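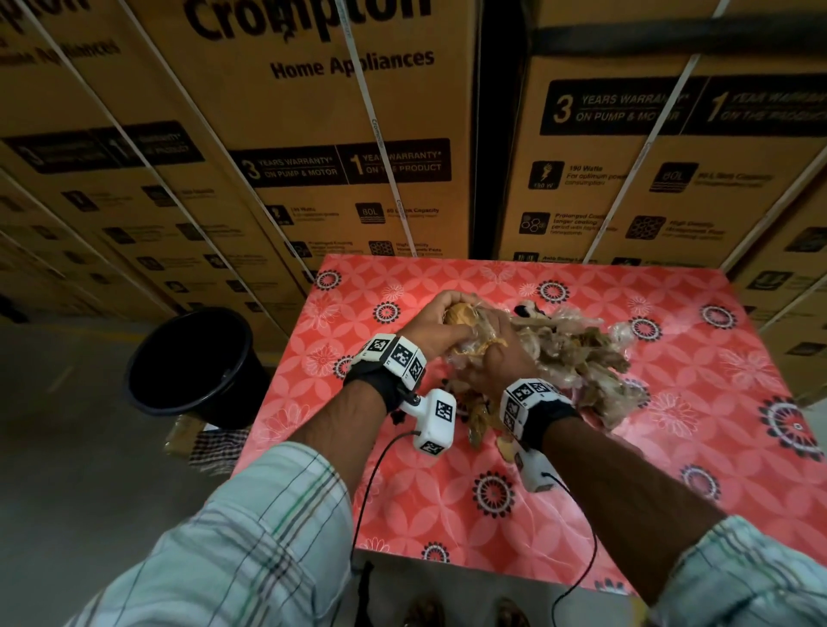

4.2 O gesto de desembrulhar e o que dele se pode medir

A literatura sobre embalagem doméstica trata a abertura de um pacote como um acontecimento único, com princípio e fim claros, ao qual se pode atribuir uma duração. Temos dúvidas quanto a isso. Na Figura 3, as duas mãos trabalham ao mesmo tempo no mesmo monte de plástico amarrotado e material acastanhado, a esquerda em volta de um objeto redondo ainda envolto em película transparente, a direita enfiada nas dobras logo ao lado. Em que categoria se deve pôr um momento destes? No esquema de codificação de Flanagan e Breathnach seria «extração»; no de Mac Suibhne, «separação de resíduos». Os dois esquemas pretendem medir o mesmo, e ambos foram aplicados aos registos de Akirthorpe com resultados que não coincidem.

Figura 3. Separação manual de película plástica e material de enchimento sobre uma mesa pequena com toalha estampada.

O corpus de Akirthorpe reúne 2.673 episódios de abertura, recolhidos em 43 casas. É um número que impressiona à primeira leitura e que tem sido citado como garantia de robustez. Convém lembrar que a distribuição por casa é muito desigual e que 11 habitações concentram a maior parte dos episódios com enchimento fibroso ou solto, precisamente os que mais interessam para a discussão do desperdício. Brennan reconhece o problema numa nota de rodapé e segue em frente como se o tivesse resolvido. Não encontrámos, nem no texto principal nem nos anexos, qualquer ponderação que o corrija.

A segunda dificuldade é de vocabulário. O relatório Grunddale distingue entre «invólucro», «enchimento» e «conteúdo», e toda a sua argumentação sobre excesso de material depende de esta divisão se manter estável durante a abertura. Ora, em cima de uma mesa de casa a divisão desfaz-se depressa. A película que envolve o objeto confunde-se com a que envolvia o enchimento; fragmentos soltos agarram-se ao plástico e acabam contados como invólucro; o que era conteúdo pode ainda trazer uma camada própria, que uns codificadores retiram da conta e outros não. Pedimos a dois codificadores com formação idêntica que classificassem uma subamostra de 60 episódios. Concordaram quase sempre quanto ao momento em que a abertura começa. Quanto ao momento em que acaba, a concordância foi fraca, e as conversas que se seguiram à codificação sugerem que cada um tinha em mente uma tarefa diferente: para um, abrir terminava quando o objeto ficava livre; para o outro, quando a mesa voltava a estar utilizável.

Esta segunda interpretação parece-nos a mais próxima do que as pessoas fazem em casa, mas é também a mais incómoda para quem quer tempos comparáveis. Inclui alisar, amachucar, juntar num monte, procurar uma peça pequena que possa ter ficado nas dobras. Ní Bhriain propôs chamar a tudo isto «trabalho residual» e somá-lo em coluna separada. A proposta é sensata no papel. Na prática, as duas mãos raramente respeitam as colunas – uma segura enquanto a outra remexe, e atribuir o segundo inteiro a uma das atividades é uma decisão do codificador, que depois aparece na tabela com a aparência de um dado.

Há ainda a questão da superfície. O protocolo Druller recomenda um tampo liso e de cor uniforme, para que os fragmentos se distingam do fundo. Em Akirthorpe manteve-se a toalha que cada casa usava, opção que defendemos em nome da naturalidade, mas com um custo que os autores anteriores não discutem: película translúcida sobre tecido com padrão é difícil de delimitar, e as estimativas de área ocupada pelo resíduo devem ser lidas com muita reserva. As que constam do relatório Grunddale são apresentadas sem margem de erro. Não sabemos como foram obtidas e o pedido de esclarecimento que enviámos em outubro continua sem resposta.

Nada disto invalida a ideia geral, defendida por Ó Briain, de que a embalagem transfere trabalho para quem recebe a encomenda. É plausível e talvez seja verdadeira. O que contestamos é que os tempos publicados até agora a demonstrem. Enquanto não houver acordo sobre o ponto em que a abertura termina, as comparações entre tipos de enchimento dirão mais sobre os manuais de codificação do que sobre os materiais. Na secção 4.3 retomamos a mesma subamostra com um critério de fecho mais restrito e mostramos até que ponto a ordenação dos materiais se altera.

Partilhas: 11
Comentários: 0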